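Areck Hand-Guided Teaching Kit
Puven robot accessories / Teaching and demonstration
Order no. 694

The Areck kit adds task recording to a robot arm that already carries a two-finger gripper. The operator either moves the arm by hand or drives it from the Cosgrove remote handset. Joint positions, finger opening and the wrist camera picture are stored on one time base, so a recorded pass can be replayed or exported for training without manual alignment.

Typical use is small-part handling in tight spaces, such as work at the processor socket of a desktop computer. 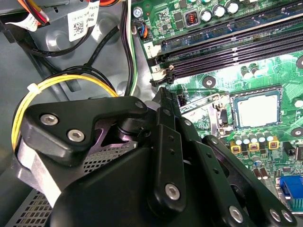
In hand-guided mode the arm holds its own weight and follows light pressure at the wrist handle. For the last part of an approach, switch to the handset and select fine travel. Both modes can be used within one recording, and the changeover is marked in the log.

Recording
Wrist camera, joint and finger data: standard
Storage: up to 200 passes per task
Recommended minimum for a new task: 13 passes
Export: Pusance task file or plain CSV

Passes should vary in start position and grip height. Delete any pass in which the part was dropped, or tag it as failed if the training software accepts failed passes.

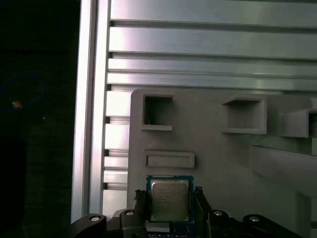

Finger opening is logged as a measured value. Closing speed and holding force are set per task and locked during recording. 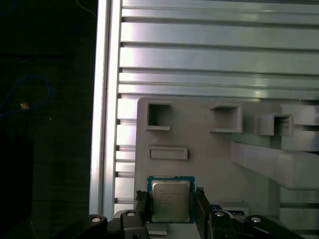
Processor held by its edges between the gripper fingers, wrist camera view.

Supplied with the kit
Wrist handle with enable switch
Cosgrove handset, 3 m cable
Wrist camera and bracket
Recording software, single license

Gripper, arm and part fixtures are not included. Technical questions: Dima Smadi, Puven applications desk.

Page revised 2021-08-15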